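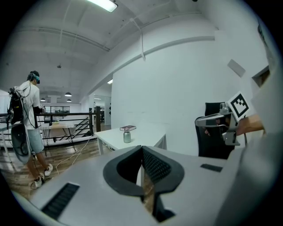 Week 6: Theft, burglary and what the sentence is really for

Before we start, the reading quiz is on Thursday and it covers the Dillberg packet only. A few of you asked me about the Rinaldi chapter. Skip it for now, we'll get there after the break.

So, last time we left off with plain old theft: taking someone's stuff, without permission, meaning to keep it. I want to build up from there, because most of the mistakes I see in your papers come from mixing up three words people use as if they meant the same thing.

Theft is about the property. Burglary is about the place: going into a building without permission, planning to commit a crime once you're in. Robbery is about the person, because you took the thing by force or by scaring somebody. If your neighbor comes home to a smashed window and a missing TV and says "I've been robbed!", well, no, she's been burgled (don't tell her that on the day).

Let's use our made-up town of Hisska again. A man climbs through the back window of a closed hardware store at night, planning to empty the register. The register has $36 in it. He takes that and leaves. What have we got?

Burglary, in most states, and it was complete the second he got inside with that plan in his head. The $36 hardly matters for that charge. If the register had been empty, still burglary. People hate this when they first hear it, and I did too, but think about what the law is worried about, somebody creeping around inside a building where another person might be.

There's a theft too, a small one. Can he be convicted of both? Often yes, but check your state, and check whether the sentences run together or one after the other. "Concurrent" means together, "consecutive" means back to back. Please learn these two, they were the most missed words on last year's final.

Now change one fact. The owner is asleep in the office, wakes up, and the man shoves her to get past with the cash. In a lot of places that shove turns it into robbery. Older cases wanted the force to come before or during the taking. Many newer statutes count force used while getting away. I'd like you to argue both sides in section.

Being out on bail

Suppose he was already on bail for something else. Depending on where you are, a judge can revoke the bail, add time, or treat it as an extra offense. It isn't proof he did the second thing, though! Keep those apart in your answers.

Restitution

This is paying the victim back. Say the window costs $200 to fix and the lock another $200. Add the $36 and the owner is out $436, and a court can order all of it. A fine is different, that goes to the government. If he's fined $100, the store owner sees none of it.

For section: read the Flodeck problem, both pages, and write one paragraph on whether an unlocked door changes anything. Bring it on paper, please.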